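Switching electric plans, finally

The January bill was $222. We used 2691 kilowatt hours over the two months before I started paying attention, and I could not have told you what rate we were on. The paper said "standard variable," and we had been on it since we moved in.

I put off looking at other plans for most of the winter. The comparison site for our area lists everything by the lowest advertised rate, and the lowest advertised rate usually has something attached to it. Sellari gives a bill credit, but only if you go over a certain amount each month. Ploltino is free on nights and expensive the rest of the time. Caruso has one flat rate and a cancellation fee. I read the fact sheets at the kitchen counter after dinner and wrote the three of them down as A, B and C so I would stop getting attached to the logos.

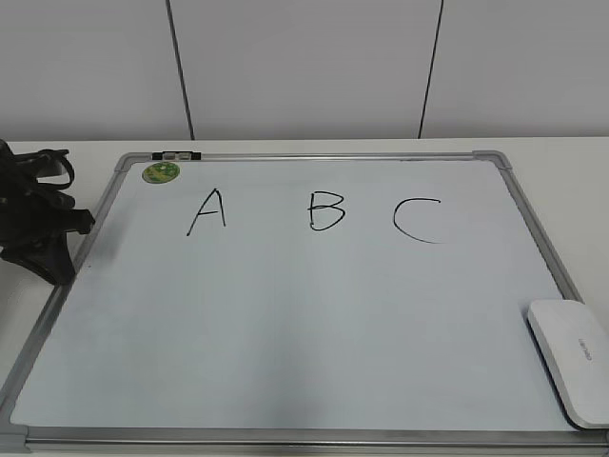
Dorian Ferrand told me to skip the advertised rates altogether and run last year's bills through each plan, month by month. The spring months would give it away, he said, when the heat is off and the air conditioning isn't on yet.

He was right about the spring months. In April we would have missed the Sellari credit by a little, and the same in May and October. With the credit it was the cheapest of the three. Without it, it cost more than what we already had.

Ploltino took longer to work out. Free nights start at 9 p.m., and I had to guess how much we could move. The dishwasher, easily. Laundry, maybe, except that the dryer is on the other side of the wall from my son's bed. The oven is going to run at six no matter what. I did the math three ways and erased it each time. 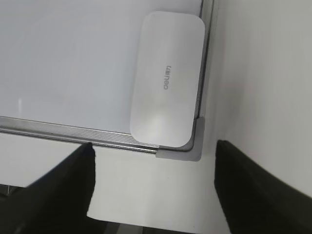
The bottom corner, where the eraser sits.

So we went with Caruso. The flat rate is slightly higher than I wanted, and the contract runs 2 years. I read the part about the fee twice. If you move and can show a new address, they waive it. That settled it for me.

Signing up took one phone call and a form. The old company, Lamby, sent a letter asking us to stay, with an offer that was still worse. The new meter reading went through in March and the first full bill came to $141. The weather was milder by then – so I can't give the plan all the credit.
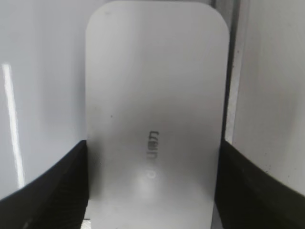 One reader wrote in after my last post to say the renewal date is the part to watch. Her contract ended while she was traveling and rolled over to a monthly rate she never agreed to, or didn't remember agreeing to. It took her two billing cycles to notice.

I have put ours on the calendar, with a reminder a month ahead. Next I want to look at the water heater, which is older than the house's roof and is set higher than it needs to be.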